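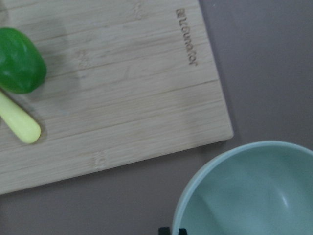
Does a wrist camera on its own give a policy enough to learn from when it has to pick up vegetables and put them in a bowl? For short tasks it does, as long as the training set covers plenty of starting positions; for longer tasks we found that a second, fixed view helps.

Datasets > Manipulation > Kitchen > Zolach

We use cookies to remember your settings. Accept | Manage

# Zolach

Zolach is a set of 2317 teleoperated episodes of tabletop kitchen work, recorded with one arm and a two-finger gripper. It was put together for a study of how the spread of starting positions affects imitation learning. The model trained in that study is called Nister and has its own repository.

## What is in it

Each episode holds:

- wrist camera video
- fixed camera video, from the side of the table
- joint positions and gripper opening
- a short written instruction
- a success flag, set by the operator at the end

The objects are ordinary kitchen things: boards, bowls, peppers and other vegetables, and utensils. Lighting was left as it was in the room, so shadows vary between sessions. In the wrist view, objects often run out of the picture, and the gripper tips may show only at the bottom edge. We kept these episodes in.

## How it was recorded

All episodes were recorded at the Prurnodport site by two operators working in turns. Before each episode the objects were moved by hand, following one of 60 layout cards. A card gives the position of the board and the bowl but leaves the vegetable free. Operators were asked to finish in one try where they could, and to carry on after a missed grasp instead of starting again.

Jacinto Beltrán wrote the recording software and maintains this release. Questions about timestamps should go to him through the issue tracker.

## Splits

Of the 60 layouts, 29 are used only for testing. Please don't train on them if you want your numbers to be comparable with ours. The split is made by layout – never by episode – so both cameras and all repeats of a layout stay on the same side.

There is also a small training subset of 1000 episodes, drawn evenly over the training layouts. Most of the ablations were run on this one.

## Main result

With the number of episodes held fixed, training on more layouts gave better success on the test layouts than training on more repeats of a few. The gain was clearest for placing in the bowl. For grasping it was smaller, and with the wrist camera alone it was hard to tell from the variation between training seeds.

Adding the fixed camera helped with instructions that had two steps. It made little difference to single picks.

## Known problems

- The success flag is the operator's own judgement. A second person checked only the test layouts.
- In early sessions the wrist video lags behind the joint data. The offset is stored in the metadata but has not been applied.
- Instructions were typed freely and contain spelling mistakes. "Pepper" and "capsicum" both occur.
- Gripper opening was logged before calibration in a few episodes. These carry the tag `raw_grip`.

## Related sets

Villalobos uses the same file layout with a different arm. The two can be loaded together, but joint values need to be rescaled first. See `convert.py`.

## Changes

July: layout cards added as PDF, broken instruction files replaced.

14 shares | 3 comments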